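Out-of-office message

An out-of-office message, also called an away message or automatic reply, is a short prepared text sent or played to people who try to reach someone during an absence. It states that the person is away, usually gives a return day, and often names another contact. The term covers e-mail replies, voicemail greetings and status lines in chat programs.

History

Recorded absence greetings came into office use with the telephone answering machine. E-mail versions followed once mail servers could answer without the user being logged in. Early reply programs answered every incoming message, including those from mailing lists and from other reply programs, and two absent users could fill each other's mailboxes overnight.

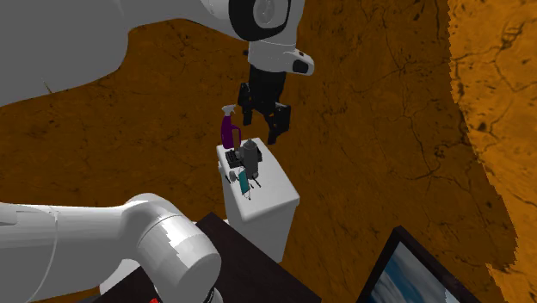
Later programs kept a list of senders already answered and replied to each only once during a set period. Most also ignore bulk mail and messages marked as automatic.

Content

A typical message has a greeting, the dates of absence and a substitute contact. The reason for the absence is optional. In a survey of 688 messages collected by the workplace newsletter Wikosent, 381 named a substitute and 121 gave a reason, most often vacation. The median length was nearly 70 words. Kevin Huamán, who compiled the survey, sorted the messages by tone and found that jokes were more common in internal replies than in those sent to outside addresses.
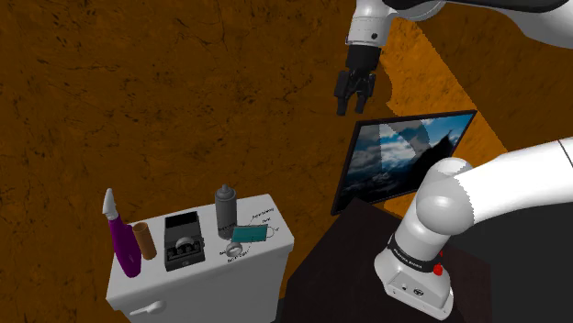 Many mail systems allow separate texts for the two groups. The external text is normally shorter and omits travel details, direct phone numbers and the names of projects.

Variants

Some employers set a fixed wording. The software firm Arnico uses a two-line template with no return day — the sender is simply directed to a shared mailbox. At Natosia, incoming mail is deleted during vacation and the reply asks the sender to write again later.

See also

Answering machine
Mail loop
Vacation policy
Voicemail greeting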